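Two-armed robot in the break area: what changes for the cleaning team

Since February the facility team at Nandine has been preparing one part of its evening work for automation. After lunch and after late meetings, the tables on our floors must be cleared of plates and bottles, and until now two people do this by hand on every shift. The project is called Gikine. The robot comes from Cluko, and our own staff teach it the movements.

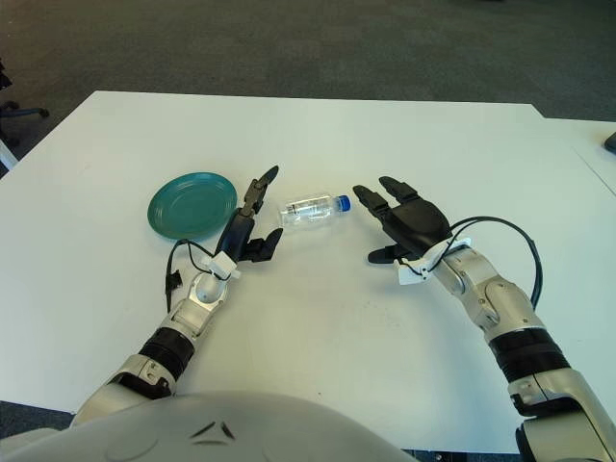

Shadi Darwish worked eleven years in the cleaning team before she moved to the project. She told me that the first weeks were difficult for her, because she had to explain with words a work which her hands did without thinking. Which thing do you take first? When do you use both hands? She wrote her answers in a notebook, and from this notebook the team made a list of 152 small tasks. In the first stage the robot will learn 40 of them.

Many colleagues asked me if somebody will lose the job. The management answered this in writing: the number of positions in the cleaning team stays the same until the end of the contract with Nasrallah, our service company. What will change is the content of the work. Three people from the evening shift will be trained as operators. They will start the robot, watch it, and take over when it stops. The training is paid and is done during working hours.

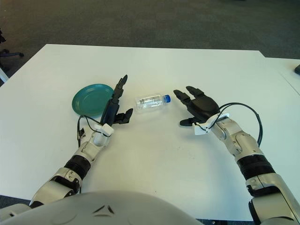 Bottles are the subject which the team discusses most. A full one and an empty one need a different grip, and a plate is again another matter, as it is flat and wide. For a person this is no question at all. For the robot, a small bottle lying on its side between its two open hands, with the blue cap toward the right one, is already a task with several steps. Shadi likes to practice such cases slowly, and she asks the new operators to say aloud what they expect before each movement.

There are also complaints, and I think they should be written here too. The evening shift finds the work with the robot slower than by hand, and some people miss talking with a partner while they clear the tables. The team leads will speak about this with everyone on the shift before the next stage begins.

Applications for the operator training are open until 3rd June. Please give the form to your team lead.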